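Can a robot put away the measuring cups yet?
by Piyumi Gazi

My tip for nested cups has always been to lay the stack on its side and take hold of one handle, and the machines seem to go about it much the same way.
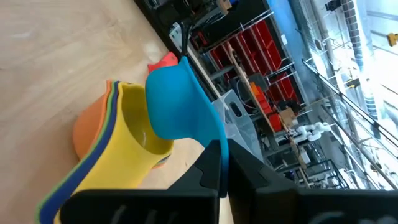
A good pinch on the turquoise handle, with the nest on its side.

Soft silicone bends, you see, so hold it close to the bowl - my own fingers forget this every holiday baking season!
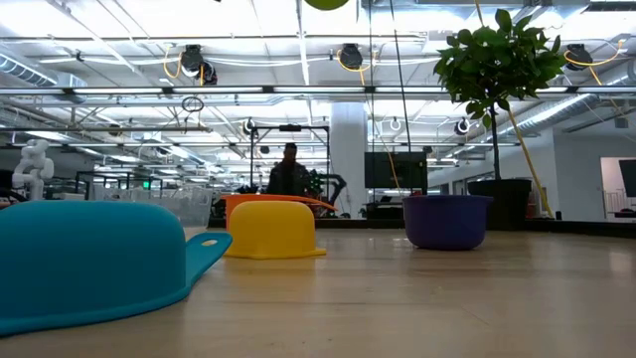
Teal, yellow, orange and purple, all out on the wood.

For sorting, I like a clear bin at the back of the counter and everything spread out flat in front of it.

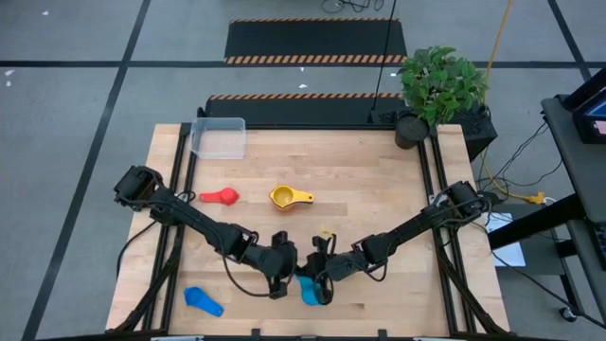
Two arms do seem to suit spoons, one to steady and one to turn. I'd still wash them myself, with warm water and a drop of soap.

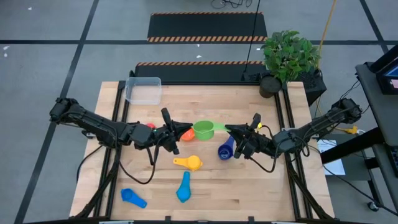 Would I hand over my own drawer? Not this year, dears, but do ask me again in June.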